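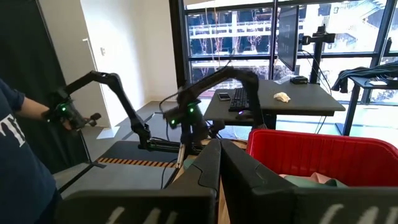

门口的拖鞋,和一只红色的箱子

一个四口之家,门口有多少双拖鞋?我在动笔前问过一圈,多数人先报一个数,回家看一眼,再发消息来改,改过的数都比原来大。夏天穿的、洗澡穿的、下楼倒垃圾穿的、客人穿的,还有一双是去年从酒店带回来的,底子已经薄了,一直没扔。

一字拖是其中最难安排的一类。它没有鞋跟,没有鞋带,前面一条宽带子,脚一伸就进去,一抬就出来。因为脱起来太方便,脱在哪里就留在哪里。皮鞋和跑鞋,人还会弯腰放一放。一字拖通常是走着走着就脱掉了,一只在门垫上,另一只在鞋柜底下。

鞋柜也不太欢迎它。市面上的鞋柜多半按有鞋帮的鞋来设计,层板间距留得高,一字拖放进去,上面空着一大截。有人在层板上再叠一双,拿下面的就得先搬上面的,用不了几天又都回到地上。翻斗式的薄鞋柜倒是省地方,可是拖鞋没有后帮,斜着插进去站不住,往下一滑,两双就混到了一起。

这篇稿子要说的办法很旧:用一只敞口的塑料箱。

敞口箱子的好处在于少一个动作。开柜门、抽抽屉、掀盖子,都是动作,手里拎着菜的时候,每多一个动作,拖鞋进柜子的可能性就小一点。敞口的箱子放在门边,人站着就能看到里面,缺哪双,一眼就知道。

挑箱子先看形状。长方形比圆形合用,鞋是长的,顺着箱壁摆,边上不会剩下月牙形的空当。箱子的短边要比家里最长的一双鞋长,这一条在店里最容易估错。许多箱子上口大、底下小,标签上写的是上口的尺寸,鞋却是放在箱底的。带一只拖鞋去买,当场放进去试,比带卷尺可靠。四角的弧度也要看,角太圆,靠角的那只鞋会被顶得歪过来。

再看口沿。常搬的箱子,口沿要厚,最好是卷过边的。薄口沿的箱子空着时看不出毛病,装上几双鞋,从一头提起来,箱口就往外撇,时间长了合不回去。厚卷边还有一个用处:手搭上去不硌。孩子搬箱子喜欢抓一边拖着走,受力全在那一条边上。

箱壁上有没有竖筋,关系到它能不能立得直。
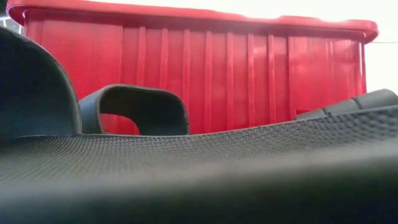 平的箱壁要做得厚才不鼓肚子,加了竖筋的可以薄一些,分量也轻。缺点是筋与筋之间容易积灰,拖鞋底带进来的沙子干了以后就卡在沟里,得用旧牙刷顺着竖向刷。刷的时候把箱子侧躺在水池里,从底往口刷,沙子自己就出来了。

侧壁开槽的筐,通风更好,适合放浴室里用过的拖鞋。不过开槽的筐漏沙,放在木地板上,底下要垫一块布或者一张旧报纸,隔几天拎起来抖一抖。没有槽的箱子不漏,但是湿鞋不能直接进去。两种我都用过,现在的做法是门口放不漏的,阳台放漏的。

颜色的问题,我原来没当回事。店里常见的是灰、白、透明三种,看着干净,和地面也搭。用了一阵才发现,灰箱子放在灰地面上,赶时间的时候眼睛会滑过去。箱子又是贴地放的,晚上不开灯,脚先碰到它。换成大红的以后,没有人再踢到过。客人进门,不用介绍,自己就往那边走。当然,大红色摆在玄关里不算好看,这一点各家看各家的接受程度。

箱底的颜色还决定了鞋好不好找。深色的鞋放在深灰箱底,光线差一点就分不清是一双还是两双。红底上放浅粉、放黑、放绿,都看得出来。家里如果有人穿大红拖鞋,那就另选一个颜色的箱子。

接下来是摆法。最省事的是不摆,往里扔。扔进去的鞋,找的时候要翻,一翻就全乱,而且鞋底压着鞋面,早上换下来的袜子本来是干净的,穿一次就有印子。我不建议扔。

比较好的摆法是成对平放,鞋头朝同一个方向。两只之间不必留缝,双与双之间留出一条底来。这条空当大约一指宽就够,作用是让手能伸下去,一次捏起两只。很多人摆鞋的时候喜欢把空当匀开,每只鞋之间都留一点,看上去整齐,其实分不出对,拿的时候还要认。 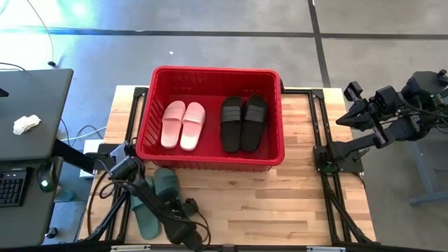
浅粉在左,黑色在右,两双中间露出一条筐底。

鞋头朝里还是朝外,有过争论。朝外的人说,穿的时候不用转身。可是箱子有壁,没有人直接把脚伸进箱子里穿鞋,总要先拿出来放到地上。既然要用手拿,朝哪边都一样,关键是一家人统一。我家定的是鞋头朝墙,理由仅仅是最早摆的那个人这样摆了。

一字拖还有一种叠法:两只鞋底相对,一正一反,合成一块,侧着立在箱子里,像书一样排。这样同一只箱子能多放不少。适合过季存放,不适合天天穿。鞋底对着鞋底,脏的一面碰不到鞋面,这是它的长处;合在一起的两只要靠旁边的鞋夹着才站得住,抽走一双,剩下的就倒,这是它的短处。带子特别宽、特别鼓的款式立不稳,还是平放。

也有人用一只套一只的办法,把一只鞋的前掌塞进另一只的带子里。短途旅行这样装箱很省地方,长期放着会把带子撑开。带子一松,走路就要用脚趾去抓,走不了多远就累。我有一双就是这样报废的。

数量上,一只箱子只管一层。第二层一放上去,第一层就成了仓库,底下那双到换季才重见天日。箱底能平放几双,门口就留几双,多出来的收到别处去。这是全部办法里最要紧、也最难执行的一条。

为了弄清楚多出来的鞋都是从哪儿来的,我去了一趟Vorimero。这是一家做居家杂货的店,铺面不大,一字拖占了整整一面墙,从浅粉、薄荷绿到黑色都有,同一个款式按颜色排开。店里的Waqas Hashmi给我看进货本,旺季一个月进500双,到月底能剩下14双,剩下的几乎都是最大码和最小码。

我问他,买拖鞋的人是旧的坏了才来买吗。他说不是,坏了来买的很少,多数是来买别的东西,顺手拿一双。有的人一次拿两双,同款不同色,说一双在家穿一双出门穿。“回去一放,就分不清哪双是出门的了。”他说。

这句话我记了下来,后来在自己家里得到了印证。室内和室外的拖鞋如果是同款,哪怕颜色不一样,一个星期之内必定混穿。要分开,就得样子差得远,或者干脆分两只箱子,一只放门里,一只放门外。门外那只用开槽的。

Vorimero的收纳货架上还有两种箱子,一种牌子叫Rurkico,一种叫Cenik。前者壁厚,提起来沉,口沿宽;后者轻,可以套叠,不用的时候一摞收进柜子。Waqas自己家里用的是套叠的,他说搬家多,图个方便。我更愿意推荐沉的那种放在门口,轻箱子被人一蹭就走,放得再正,到晚上也斜了。如果已经买了轻的,在箱底贴两条防滑条,效果差不多。

清洗方面,一字拖比布拖鞋省心得多。常见的发泡底一字拖可以整只下水,用软刷子蘸洗洁精刷鞋床,纹路里的黑泥多刷几下,冲净以后竖着靠墙晾。不要暴晒,也不要放到暖气片上,发泡材料遇热会缩,缩过的鞋看不出变形,穿上才觉得小了半号。颜色浅的尤其要注意,晒久了发黄,刷不回来。黑色的不怕黄,怕白印子,那是水垢,用布蘸一点白醋擦掉。

箱子跟着鞋一起洗。鞋洗了箱子不洗,放回去第一天就白洗了。我一般赶在换季的时候做:把鞋全拿出来,摊在桌上或者地上,成双摆好,先看有没有落单的,再看鞋底。前掌磨平了纹路的,不管面子多新都不要了,浴室里穿这样的鞋会滑倒。带子根部有裂纹的也不要。剩下的洗净晾干,按穿的人分,最后才往箱子里放。

摊开这一步不能省。鞋在箱子里的时候,看着都还能穿,一双双并排放到台面上,旧的就显出来了。也只有摊开了才知道,家里有两双颜色几乎一样的绿拖鞋,大小差一码,难怪总有人说自己的鞋变紧了。

往回放也有个先后。先放最常穿的,占住靠外、手最先够到的位置;再放家里其他人的;客用的最后。放完一双,看一眼空当还在不在,再放下一双。如果放到后来要靠挤才能进去,说明留多了,拿出一双来,不要去挤前面摆好的。 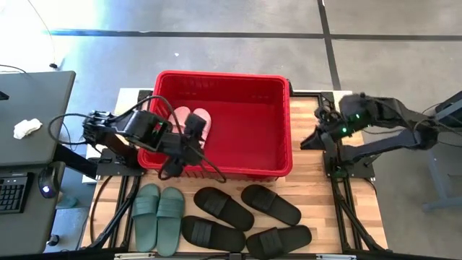 Shanthi Sarkar读过这篇稿子的初稿,不同意“一只箱子只管一层”。她来信说,家里六口人,玄关窄得只容一个人转身,照这个办法要摆三只箱子,门就打不开了。她的做法是每人限一双,放在箱子里,箱子不够大就换大的,客人来了穿鞋套。“问题在鞋,箱子再好也没用,”她写道,“我把多的都送走了,送了整整两袋。”

她还提到,孩子的拖鞋不要和大人的放在同一只箱子里。孩子的鞋小,会滑到大人鞋底下去,找不到就哭,一哭全家迟到。她给孩子单独用一只浅盘,盘底用油性笔描了两只鞋的轮廓,孩子自己会往里对。这个办法我试了,用在五岁的外甥身上,头三天每天都对得很准,第四天他在轮廓里放了两辆小汽车。

窄玄关确实是个难处。量过以后如果连一只箱子都放不下,可以考虑把箱子放到鞋柜最下面一格,拆掉柜门,当抽屉用。箱子的卷边正好做拉手。拆下来的柜门留着,搬家时要装回去。

另一位读者住在Mansour小区的老楼里,楼道可以放东西,她把红箱子摆在门外,装了两个夏天。她的意见是箱子里要垫东西,不然下雨天带进来的水积在底上,鞋泡着。她垫的是剪开的沥水网,从厨房水槽下面翻出来的旧料,按箱底裁好,四个角剪圆。我觉得可行,只是网眼里同样会卡沙子,洗箱子的时候要拿出来单独冲。

费用不高。一只大小合适的塑料箱,一把软刷,两条防滑条,家里多半已经有其中一两样。费时间的是头一回把所有拖鞋找齐。我找了一个下午,沙发底下一只,洗衣机后面一只,阳台花架下面一双。花架下面那双已经被猫睡过,洗了两遍,现在还放在箱子最靠墙的一边,天凉了也没有收起来。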